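Clothes corner: folding on the bed

In the last newsletter I promised to write about the bedroom and the clothes which never arrive in the closet. In my home the clean laundry goes first on the bed, and there it must be folded before the evening, or it goes to the chair and stays there until October. A bed is a good table if the cover is pulled flat first. I like a cover with flowers, and with dark clothes I see every fold much better on a white ground.
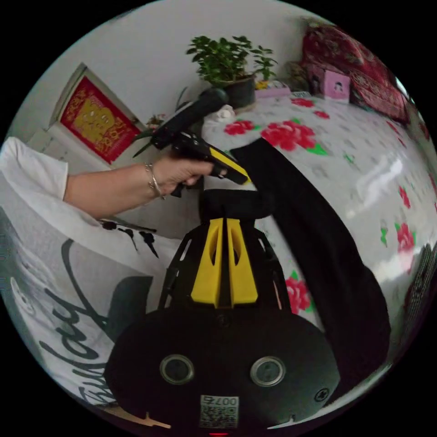 Red flowers and green leaves, the same bed each time. 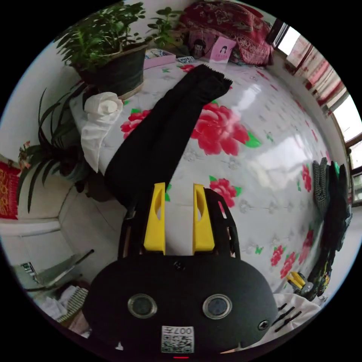
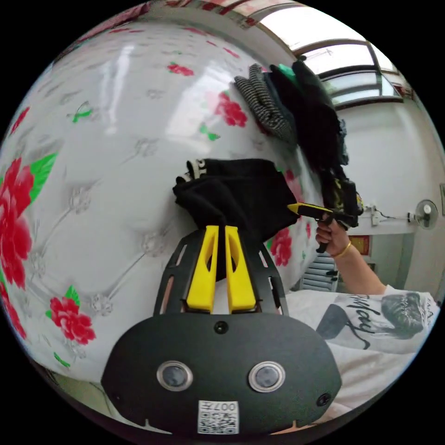 Benvinda Quintela wrote to me that she does not agree with the bed at all. She folds standing at the kitchen counter, because on a bed, she says, everything sinks a little and the trousers come out crooked. She also asks why we make a long narrow fold when the drawer is short.

My answer to Benvinda is that the long fold is only the first step. I lay the trousers leg on leg, smooth them with the flat hand from the waist to the hem, and then I fold in thirds. On a soft mattress it is true that the first step needs more patience. Kanyarat Ratanaporn puts a large tray under the clothes for this reason, and I have tried it with shirts – it works well, but the tray must be wider than the shirt.

For the small things, such as underwear and shorts, I keep the waistband on top, so that I can find the right pair without opening the whole row. Knitted clothes I leave for the end. They are thick and they make every pile fall.

Two wishes for the next issue. Please send me your method for fitted sheets, in 200 words or less, and please tell me if you fold socks or roll them. Valter Valente has already sent 19 lines in defense of rolling, and I will print them all.

Letters can be left in the box at Salgado or given to me by hand.

Fernanda Mota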